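Informe de seguimiento para la Fundación Ansah
Proyecto: Huertos y cocina de barrio en Marnbridge
Periodo: segundo trimestre, cerrado en abril
Responsable: Harpreet Landry, Asociación Toltus

Estimados amigos de la Fundación:

Les escribo con un poco de retraso respecto a lo que habíamos hablado, y les pido disculpas por ello. Abril es un mes complicado para cualquiera que tenga tierra entre manos, y este año nos ha pillado con la siembra, la reparación del pozo y el cambio de local de las clases de cocina prácticamente a la vez. Dicho esto, tengo muchas ganas de contarles cómo vamos, porque el trimestre ha sido bueno y en algunos aspectos bastante mejor de lo que esperábamos cuando firmamos el convenio.

Empiezo por las parcelas. En el informe anterior les decíamos que teníamos lista de espera y que nos preocupaba que la gente se desanimara. Ahora hay 51 familias cultivando, después de partir en dos las parcelas grandes del fondo, las que dan al camino de Erkdale. La idea fue de las propias familias, que llevaban tiempo diciendo que tanta superficie no la podían atender entre semana. Hubo alguna discusión sobre dónde poner los lindes (un peral tuvo la culpa, y al final se ha quedado como árbol común) pero se resolvió en una tarde, con café y mucha paciencia por parte de todos.

El riego era nuestro gran quebradero de cabeza. La bomba vieja perdía presión en cuanto se abrían dos tomas y los de las parcelas altas se quedaban sin agua a las siete de la tarde, que es precisamente cuando llega casi todo el mundo. Con la segunda entrega de su ayuda cambiamos la bomba y renovamos el tramo de tubería que bajaba hasta la caseta. Instalamos también un depósito de 1.000 litros junto al cobertizo, y de momento aguanta bien los días de más uso. Nos queda por enterrar la manguera del pasillo central, con la que tropezamos todos por turnos.

En cuanto a las clases de cocina, hemos pasado de la sala parroquial al aula grande del centro cívico, que tiene mejor ventilación y dos fregaderos. Ha habido seis sesiones: legumbres, conservas, pan, verduras de invierno y dos dedicadas a los guisos que las vecinas mayores querían enseñar a los jóvenes. Estas últimas han sido las más concurridas y también las más ruidosas, lo digo con todo el cariño. De la de conservas salieron 70 tarros de tomate y de calabaza en almíbar, que se repartieron entre los participantes y el comedor de la escuela.

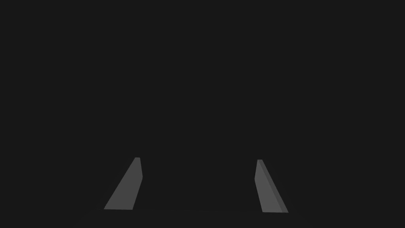

Dos piezas grises sobre fondo muy oscuro.

La parte escolar del proyecto avanza más despacio. Habíamos previsto que tres colegios tuvieran su bancal sembrado antes de las vacaciones de primavera y solo lo han conseguido dos. El tercero cambió de dirección a mitad de curso y hubo que volver a presentar la propuesta desde el principio, cosa que hicimos encantados, aunque el calendario se nos ha ido un par de meses. La nueva directora está muy a favor y nos ha pedido que, además de hortalizas, plantemos aromáticas cerca de la entrada. Empezaremos con romero, tomillo y salvia, que perdonan los veranos sin alumnos.

Sobre las cuentas, adjuntamos el detalle por partidas. Verán que en herramientas hemos gastado menos de lo presupuestado, gracias a la donación de una ferretería que cerraba, y que en transporte nos hemos pasado en 200 euros por los viajes de compost. Nos gustaría compensar una cosa con la otra, si les parece bien, y agradeceríamos una respuesta por escrito para dejarlo archivado como corresponde.

También quiero mencionar lo que no ha salido. El boletín mensual que prometimos se ha quedado en dos números. Nos falta una persona que lo escriba con regularidad, y yo misma he comprobado que a las once de la noche no me salen más que listas de semillas – útiles, sí, pero poco amenas. Proponemos sustituirlo por una hoja trimestral, más sencilla, que se cuelgue en la caseta y se envíe por correo a quien la pida.

Para el próximo trimestre tenemos previsto terminar el bancal que falta, construir la sombra para la zona de descanso, repetir el taller de conservas cuando lleguen los primeros tomates y organizar la comida de verano, a la que por supuesto están todos ustedes invitados. El año pasado se nos hizo corta la mesa y esta vez pediremos prestados los tableros del centro cívico.

Quedo a su disposición para cualquier aclaración sobre las partidas, y les reitero el agradecimiento de todas las familias.

Un saludo muy afectuoso,

Harpreet Landry
Asociación Toltus, Marnbridge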